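Two young hornbills leave the nest at the Culla bird park

May 20, 2021

The bird park at Culla has announced that two chicks of the silvery-cheeked hornbill have left the nest in good health. It is the first time that this species breeds in the park, after several years in which the pair showed interest in the nest box but did not use it.

The female entered the box at the end of winter and closed the opening with mud and fruit remains, as hornbills do. Only a narrow slit remained, through which the male passed her the food. She stayed inside for 109 days. During this time the male carried figs, grapes, papaya and some insects, which he keeps in the throat and brings up one by one. The keepers increased his ration from the second week and placed the dishes in the same corner each morning, so that he could begin early.

The first chick came out in the morning and the second one two days later. Both fly well already, although the smaller one still prefers the low branches next to the pond. The parents continue to feed them, and it is expected that this will last for several weeks more. The young birds can be told from the adults by the casque, which at this age is only a low ridge over the bill.
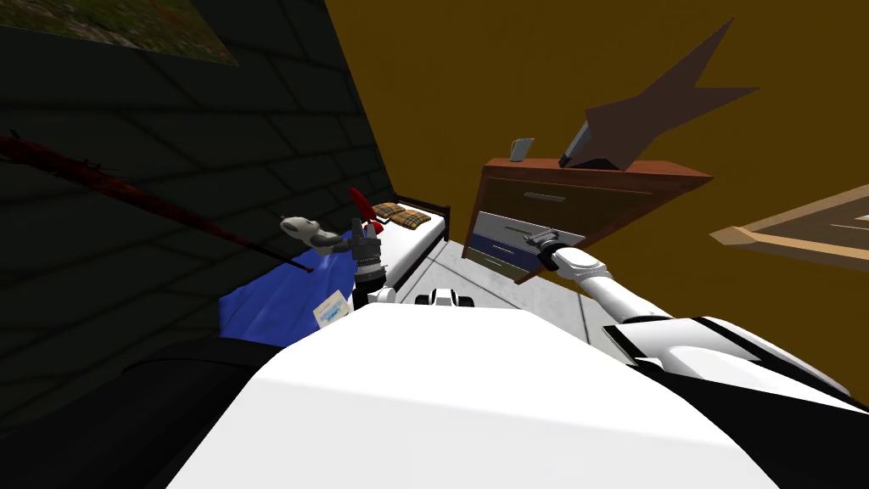
A pair from two collections

The male hatched at Rullness and came to Culla as a young bird. The female was received later from the Muñoz collection, where she had lived with another female. At the beginning the two birds were kept in neighboring aviaries, with only wire mesh between them, and they were put together when the male started to offer her fruit through it. The nest box is a hollow trunk with a wooden door at the back, and it hangs in the darkest part of the aviary.

The species lives in the forests of East Africa, usually in the high trees, and feeds mostly on fruit. It is a large and noisy bird, and the call of the male can be heard from the parking lot of the park. In the wild the female also remains enclosed during the breeding, and she depends on the male for nearly all her food.

What comes next

The young hornbills will stay with their parents through the summer. In October they will be moved to a separate aviary, and later one of them will travel to Trudstead, where a partner is being sought. The sex of the chicks is not yet confirmed. Feather samples were sent to the laboratory and the result will be published on the park's page.

With the two chicks, the park now keeps 179 birds. The hornbill aviary can be visited again during the normal hours, but the path behind the nest box remains closed for the moment. Visitors are asked to speak in a low voice near the mesh and not to offer any food to the birds.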